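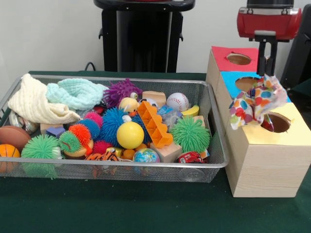 文/Floor Kramer(Susurton沿岸气象观测组)

图1 铺着深绿色桌布的桌面,上有银色金属网篮和三级木制台阶

三、海风锋的向内陆推进与山口的作用

3.1 观测背景

Gostero湾的海风在当地人的日常谈话里出现得很频繁,渔民按它安排返航,山口一侧的果农按它决定什么时候打开棚膜。气象文献对它的记载却少得出奇,已有的几篇只涉及岸线附近的地面风,对海风锋越过海岸丘陵之后的去向几乎没有着墨。我们最感兴趣的正是这后半程。整个八月,我们在湾口的Susurton、丘陵迎风坡的Costello和背风一侧的Bunano各设一个自动站,3个站同步记录气温、露点、气压、风向和风速,构成一条大致垂直于海岸的剖面。

经质量控制后,三站合计得到有效记录1,851条,其中824条落在海风日。海风日的判别沿用前一节给出的标准:清晨为弱离岸风或静风,上午至午后风向转为向岸并维持,同时伴有露点的明显上升,且当日没有天气尺度的锋面过境。最后一个条件看起来简单,筛选时却最花功夫。八月下旬有两段弱冷锋活动,锋后偏西风与海风的方向十分接近,只看风向玫瑰图很容易混淆,必须结合气压曲线逐日检查。

3.2 海风锋到达时的地面特征

在Susurton站,海风锋过境的信号非常清晰。气温的上升突然停住,随后小幅回落;露点几乎同时跳升;风向在很短的时间内完成转换,阵风则稍稍滞后。第一次把各个海风日的曲线按过境时刻对齐叠放时,我们着实兴奋了一阵:除个别云量较多的日子外,各条曲线的形状惊人地一致,连风向转换前那一小段静风都整齐地排在一起。对一个地形并不简单的海湾来说,这样的一致性相当难得。

Costello站的情形要复杂得多,也有意思得多。该站位于坡面中段,上午受坡面加热影响,本来就有一支上坡风,方向与随后到来的海风大体相同。因此海风锋过境在风向上几乎看不出来,只能依靠露点和风速判断。我们起初担心这会使过境时刻难以确定,后来发现露点的变化足够陡,大多数日子里不同分析者判读的结果能够吻合。上坡风与海风叠加之后,午后风速常常高于岸边,这与坡上居民“山腰比海边风大”的说法完全相符。

Bunano站是整条剖面上最出人意料的一个。按照最初的设想,丘陵脊线高出海面约700米,浅薄的海风层应当大部分被挡在迎风坡,背风侧只会收到一些零散的湿空气。实际记录显示,在相当一部分海风日的傍晚,Bunano出现了完整的露点跃升,并伴随一阵持续的偏东风,强度甚至超过同一时刻的Costello。

3.3 山口通道的解释

怎样理解背风侧的这股晚到的风?我们认为关键在脊线南段的山口。山口底部明显低于两侧脊线,白天海风层逐渐增厚,到午后晚些时候其顶部可以高过山口底部,冷湿空气便由此溢出,沿背风坡下泄。内陆盆地此时仍处于强烈加热之后的热低压状态,脊线两侧的气压差进一步推动了这一过程。随着日落前后湍流混合减弱,下泄气流贴地运动,地面站因而记录到比白天更强的风。

气压资料为这一解释提供了很好的支持。Susurton与Bunano之间的海平面订正气压差在午后持续增大,其峰值总是先于Bunano的露点跃升出现;气压差较弱的日子里,即使岸边海风相当强盛,背风侧也往往没有反应。可见单凭岸边的风速预测内陆是否会受到海风影响并不可靠,应当把跨脊线的气压差一并纳入考虑。

云的目视记录同样令人鼓舞。有溢流的傍晚,观测员多次记下山口上方低云呈舌状伸向背风侧,并在下沉途中消散,脊线其余部分则保持晴朗。这类云舌与经典的地形溢流图像十分接近,只是规模小得多。它的边缘在斜阳里格外分明,肉眼就能看出气流的走向,做外场工作的人很难不为之着迷。

3.4 与背景风的关系

背景风对推进距离的影响基本符合理论预期。弱离岸背景风有利于锋面两侧温度梯度的加强,Susurton的过境信号在这类日子最为尖锐,但推进速度较慢,溢流往往推迟到入夜以后。背景风转为向岸时,海风与背景气流融为一体,锋面特征变得模糊,湿空气反而更早进入盆地。离岸风再强一些,海风锋便停滞在岸线附近,Costello和Bunano整日维持干热。

尚有一处细节未能得到满意的说明。在几个背景风极弱的日子,Bunano的露点先后跃升两次,中间隔着一段短暂的回干。一种可能是海风层顶部存在波动,使越过山口的流量时断时续;另一种可能是盆地自身的谷风在傍晚转向时,把先到的湿空气暂时推回了山口。两种机制对应的气压变化应有差别,可惜目前的采样间隔不足以分辨。我们计划在山口底部增设一个站点并加密采样,相应的布设方案见第五节。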